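Speaker notes: student project night, bin picking group
27/03/2026
Slot is short, keep moving. Water before you go on.

Opening

Good evening. I'm Volker Weidemann, I teach the second-year automation class at Irnton. Say thanks to the parents for coming out. Say the group's name once, slowly: Flonura. The students picked it in a vote and it is on all the paperwork now, so people will see it on the poster by the door.

What the project is. A robot arm reaches into a bin of mixed household things, picks one up and moves it to a second bin. That is the whole job. It sounds small. Ask for a show of hands: who has ever dug through a kitchen drawer for one thing? Wait for the hands.

How the class works

36 students signed up. They split into teams, and each team gets two class periods a week on the robot. The rest of the time they write code at a desk or sort through logs. Mention that a lot of them found the logs dull at first. Deng's team wrote a small script to sort failed picks by object, and every team uses it now.

The goal we set in the fall was 2000 logged pick attempts by the end of the school year. Failed picks count, as long as the notes are filled in.
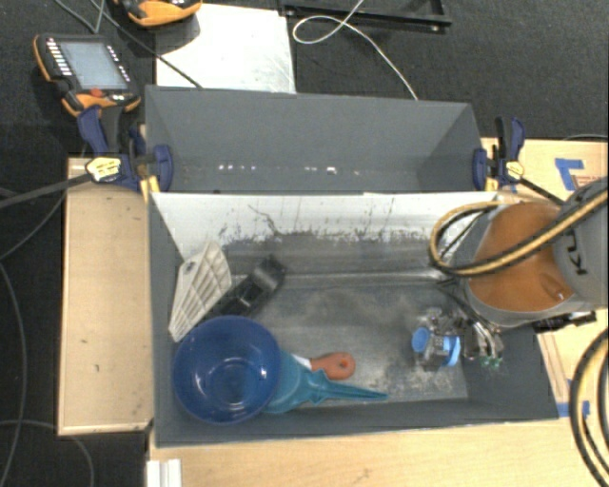

The hard part is choosing where to grab. A bowl can be held by the rim, but the gripper has to come down at the right angle. A funnel lying on its side has a wide end and a thin end, and they need different grips. A tool with a handle is easier until something else is on top of it. Things also end up against the walls of the bin, and then the fingers have less space to close.

Talk about clamps here. Early on, one team ran a whole period with a bin that had not been clamped. It slid a little with every bump and the positions were off by the end. All of that data was thrown out. Checking the clamps is now the first line on the start sheet.

Safety, keep it brief. One student holds the pendant and does nothing else. No hands in the bin while the arm is live.

What comes next

In April the teams swap code. Each one has to run a program written by another team, using only the written instructions. Irer is lending us a judge for the final round.

Call Deng's team up for questions. If the time is short, skip the part about grading and send people to the poster.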